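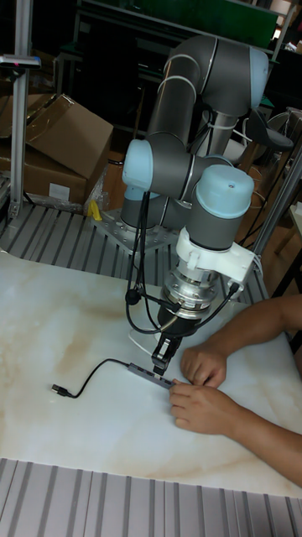 Gripper comparison, cell 2 – notebook, January

Category: Bench Notes / Grippers and Tooling

Purpose of this entry: to write down how the two parallel grippers behave on flat, slippery parts with a cable attached. We must choose one of them for the Umville cell, and until now we only have opinions. The candidates are the Skirnberg (black body, two straight fingers, mounted at the moment) and the older Hokmont, which was on the arm until December.

The part is the slim USB hub with its own cable. I chose it on purpose. The body is thin, so the fingers have very little side surface to hold, and the cable pulls on one end when the arm lifts. The marble-pattern top does not help much either, the part slides on it easily when one finger touches before the other.

Setup

Arm, then white bracket for the connectors, then force-torque sensor, then gripper. Both grippers use the same bolt pattern on our adapter, so the sensor can stay in place when I change them. Tool weight and center of mass were entered again after the change. Last time I forgot this and the sensor reading was wrong for one whole morning, so now it is written on the checklist.

Zero the sensor with the gripper pointing straight down and nothing in the fingers. Wait until the value is quiet. I did it before each block of trials, not before each single trial.

The hub is placed diagonally to the table edge. For the first touches I keep it in place by hand at the cable-free end, arm at reduced speed, a colleague at the stop button. After the approach height is confirmed, hands go out of the workspace and the trials run alone.

Procedure for one trial

1. Put the hub on the tape mark, with the cable lying to the left in a loose arc.
2. Move to the approach pose, fingers open.
3. Go down until the sensor sees contact or the programmed height is reached.
4. Close, wait, lift.
5. Hold for 5 seconds, then put down on the second mark.
6. Write down: success, slip, or drop. A slip means that the part rotated in the fingers but did not fall.

Results

Skirnberg: 28 trials, 7 slips, no drops. All the slips were to the same side, with the cable end going down. When I moved the grasp point toward the cable end, the slips became small, but I did not have time for a full block with the new point. These extra lifts are not in the numbers.

Hokmont: 28 trials last month, same part, same marks. I have only the drops in the old table, 5 of them. Slips were not recorded as a separate result, so the comparison is not completely fair. I would like to repeat this block with the new sheet before we say anything to Umville.

The Skirnberg closes more softly and the side push on the part is smaller. With the Hokmont the hub often moved before the second finger arrived. I think this is the main difference, more important than the force itself.

Problems

Cable routing. The black cables at the wrist hang in a slack curve next to the gripper. The slack is needed for the last joint, but in the low poses I don't like how near it comes to the table. I tried one more clip on the strand and it was too tight at the end of the rotation, so I removed it again. Maybe the Adams cable guide from the other cell can fit here, to be measured.

Log file. The controller stopped recording at line 462 in the second block, without any message. The arm continued normally. I restarted the logger and repeated the two trials which were missing. I don't know the reason yet. The disk was not full.

Finger tips. Plain tips only today. The rubber ones have arrived but the screws in the bag are too long, they come out on the inner side and would scratch the part.

To do

– shorter screws for the rubber tips
– full block with the grasp point nearer to the cable end
– Hokmont back on the arm, repeat 28 trials, slips recorded this time
– ask whether the Umville parts always come with the cable on the same side
– look at the logger

The Skirnberg stays mounted for now. Please do not change the tool settings in the controller without a note here, the values for the sensor depend on them.

© Cell 2 Bench Notes | Contact | Back to top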